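Can a robot take memory and drives out of old desktop computers yet?
Posted in: Automation and Workshop

Szalai_bench

I help in a small repair shop in Sodmont. We receive many old office desktops, and last year we opened 1,420 of them by hand. For each one we do the same small work: side panel off, memory out, drive out, look at the processor socket, sort the parts. My boss read that machines can do this now and he wants to ask for a price. I am the person who must write the list of tasks, so I would like to know what is realistic.

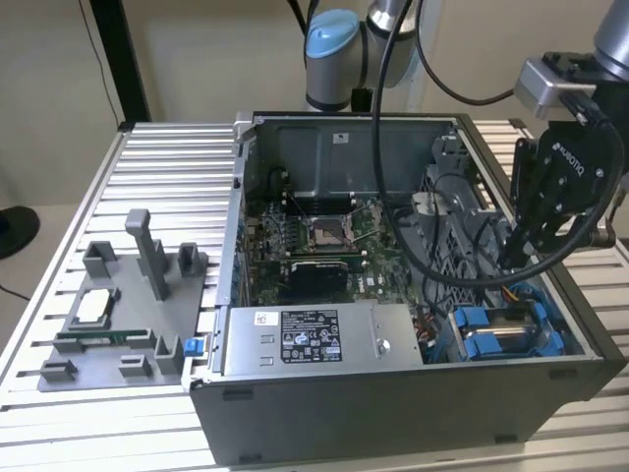

The computers are not all the same model, and this is my first worry. Some have blue plastic latches for the drive, some have screws. The cables are also never in the same position two times. Is there anybody here who has seen a robot do the full job, from closed case to sorted parts? We have two benches and we could give one of them to a machine.

Thank you for any answer, also a short one. I will read again on Thursday.

Hemi Dunstan

I worked two years on a similar question at Flerkotstead, so I can tell you what I learned there. Please take it as one opinion.

The short answer is no for the full job, and yes for some parts of it. Putting a memory module in a holder that has always the same place is a good task for a machine. Taking the module out of the board is harder, but possible if the case is fixed well and the arm can feel the force. Large screws are fine when they are easy to reach.

Wires are the real problem. A person pushes a cable to the side with one finger and does not think. For a machine, a soft cable is in a new shape every time, and it can hide the thing you want to take.

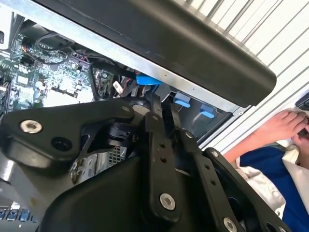 Open desktop case with the drive bay latches at right and wiring beside the board.

So for your list I would write three columns: what the machine does alone, what it does with a person near, and what stays with the person. In my list, the connectors were all in the last column. Also write how many seconds your people need for each step. We did not do this at the beginning, and later we could not say if the machine was slow or fast.

One more thing – ask the seller to show the task on your own computers, and bring the ugly ones.
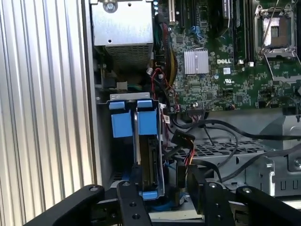
Tool-free cases are easier, I think. A plastic tab which a hand can press is often something a gripper can press too, if there is enough space around it for the fingers. I would start with one model only and see how it goes for a month.

Tusavness

no, too expensive for a small shop. We asked for a price in April and stopped there. Buy a good electric screwdriver and a better lamp.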